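Clearing the Table, and a Phone Changeover

I put off changing phones for most of the winter. My old one still made calls, but the battery was down to half by lunch and it had started telling me the storage was full every time I tried to take a picture. In March I finally set aside an afternoon for it.

The first thing I did was clear the table. I do this for any job that involves small parts or cables. Mail goes in the tray by the door, the fruit bowl goes on the counter, and the placemats go in the drawer. I wiped the top down with a damp cloth and then a dry one. It has a strong grain that runs the long way, and crumbs hide in the dark bands very well, so I go over it with my hand afterward. A SIM card would hide there too.

Then I went through the old phone. I had 1291 photos on it. I would have guessed half that. A lot of them were things I took so I wouldn't have to write them down: the back of the water heater, the size on a lightbulb box, bus times, the paint can from the hallway. I deleted those first. After that I went through the ones that were nearly the same picture taken four or five times and kept one of each. When I stopped I was at 486, and I was tired of looking at a small screen, so that was the number.

Ghizlane Tawfik, who lives upstairs, told me to just copy everything and sort it out later. She has been saying that through three phones and has never sorted it out. I prefer to do it before. 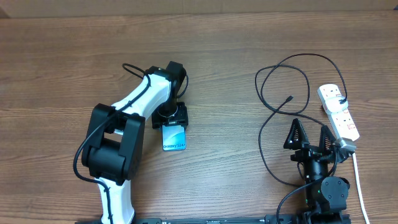 The copying went slower than I expected. The progress bar sat at the same place for so long that I got up and made tea, and when I came back it had moved a little. Contacts came over fine. Messages came over fine except for one group chat, where the older pictures show up as gray squares. My notes app, Telano, wanted a password I had not typed in years. I had it written on a card in the desk, under an older password that was crossed out. I was in by the second try.

I did not bring all the apps across. I made a list on paper of the ones I had opened in the past month and installed only those. It was a short list. The bank, the weather, maps, the library, Telano, and the one for the laundry room. If I need another one I can get it when I need it. So far I have added back a single app, for parking.

The cables were the other half of the afternoon. I keep them in a shoebox and the box had gotten to where the lid didn't close. I took everything out and sorted by what was on the end. Anything with a split in the jacket went in a bag for recycling. Anything I couldn't match to something I own went in a second bag, which I gave to Hicham Chraibi, because he fixes radios and can use the wire. I kept 6 cables, each wound up with a twist tie, and a strip of masking tape on each one saying what it is for. The lid closes now.

I also moved the spot where the phone charges. It used to be by the bed, and I would pick it up at night for no good reason. Now it's on the shelf by the front door, next to the keys. I bought a plain alarm clock to make up for it. The clock has a loud tick and I have had to put it across the room on a folded towel.

The old phone is in the desk drawer, switched off. I'll leave it there a few weeks in case something didn't copy, then wipe it and take it to the electronics drop-off. The photos are on a small drive as well, labeled with the month, in the same drawer.

The fruit bowl is still on the counter. I may leave it there.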